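Fullow 8 im Test: Greifplanung in der simulierten Küche

Fullow ist ein Planungspaket für Manipulatoren mit Parallelgreifern. Getestet wurde Version 8 mit der mitgelieferten Küchenszene, Eingabe über simulierte Kamerabilder, keine Hardware. Die Installation läuft ohne Eingriffe durch, der erste Start lädt 1,961 GB an Objektmodellen nach.

Der Planer liefert pro Objekt bis zu 50 Griffkandidaten und verwirft kollidierende Posen vor der Bahnplanung. Bei schlanken Behältern liegt die Rechenzeit stabil unter 300 ms. Schwächer ist das Ergebnis bei weiten, offenen Formen: Am Korbrand schlägt die Software häufig Griffe vor, deren Anrückweg durch die Wand führt. Abhilfe schafft ein kleinerer Voxelabstand, der in der Konfigurationsdatei von Hand zu setzen ist.

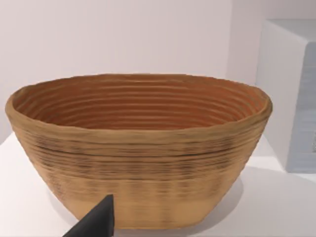
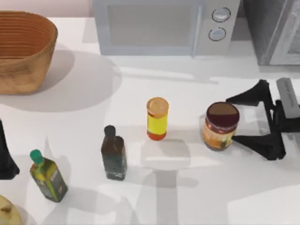 Gerenderte Ansichten der Küchenszene: oben der Korb aus der Nähe, unten die Arbeitsfläche mit dem Greifer am Glas.

Die Segmentierung trennt Objekt und Schlagschatten zuverlässig. Der Szeneneditor reagiert träge, und das Rückgängigmachen gilt nur für Posen, nicht für Materialien. Protokolle lassen sich als CSV exportieren; Zeitstempel fehlen in der Kopfzeile.

Pro: schnelle Kollisionsprüfung, lesbare Fehlermeldungen
Contra: Voreinstellungen für Hohlkörper, Editor, lückenhafte Dokumentation der Schnittstelle

Wertung: 8 von 10

Test: Paweena Phetsri, 26. August 2022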